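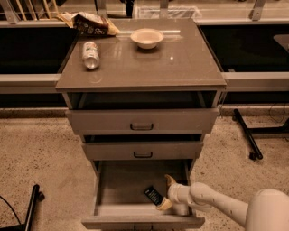 Chapter 6
Drawer Units and Small Storage

6.1 What this chapter covers

Almost every workplace, school and home has at least one drawer unit, and most people never think about how it is put together or how it should be filled. This chapter deals with the low unit with stacked drawers, the kind that stands on the floor and has a usable top. You will learn the names of the parts, how to decide what goes in which drawer, and how to clear and clean a unit that has been in use for some time.

Chapter 5 dealt with open shelves. On a shelf, everything is on view and the front row blocks the back row. In a drawer, everything is hidden until the drawer is opened, and then the whole contents can be seen from above. The two kinds of storage call for different habits.

6.2 The parts of a drawer unit

The top is the flat panel that closes the unit. In the unit at the start of this chapter it is slightly wider than the body underneath. A glossy top reflects whatever is put on it, and it will also show fingerprints and rings from cups.

The body, also called the carcass, is the box that holds the drawers. It has two sides, a back and a base.

The drawer front is the panel you see when the drawer is closed. The pull is the handle fixed to it. A U-shaped pull can be gripped with the whole hand, so it suits wide or heavy drawers.

The tray is the part of the drawer that carries the load. A shallow tray is best for flat and small things. Tall things in a shallow tray will catch on the drawer above and jam it.

The runners guide the tray in and out. Cheap runners let the tray come out only part of the way. Full-extension runners, such as those on the Hevitero office range, bring the back of the tray clear of the body.

6.3 The top is not a drawer

Tops collect things. A snack bag, a bowl and a drink can take up very little room, but once they are there the next person will add to them. Svitlana Semeniuk, who set up the supply rooms at the Kuzmenko training center, made this a written rule in her first August there: the top is cleared before any drawer is opened. Trainees complained at first — it added a step to every job — but the rule stayed.

Cleared items fall into two groups. Waste goes to the bin or the recycling. Dishes go back to the kitchen. Check cans and bowls for leftovers before you carry them, and keep them level.

6.4 Opening and loading

Open one drawer at a time. With several drawers out, the weight moves forward and a light unit can tip. This matters most when the top drawers are full and the bottom one is empty.

Put heavy things low. Put things used every day in the top drawer. Small loose objects need a divider or a box, or they will slide to the back each time the drawer is pulled. The Lolden insert used in Exercise 6B is 136 millimeters wide, and three of them fit side by side in the practice tray with a little room left over.

Look up the load limit before filling a drawer with paper or tools. The Rollosel unit described in Table 6.2 is rated at 20 kilograms per drawer. A stack of 1,000 sheets of ordinary copy paper weighs 5 kilograms, so four such stacks reach the limit.

6.5 Placing the unit

Measure the depth of the body and then the distance the drawers travel. For the practice unit, leave 800 millimeters of free floor in front. Mark it with tape before you move anything. A person has to be able to crouch at the bottom drawer with it fully open, and other people have to be able to get past.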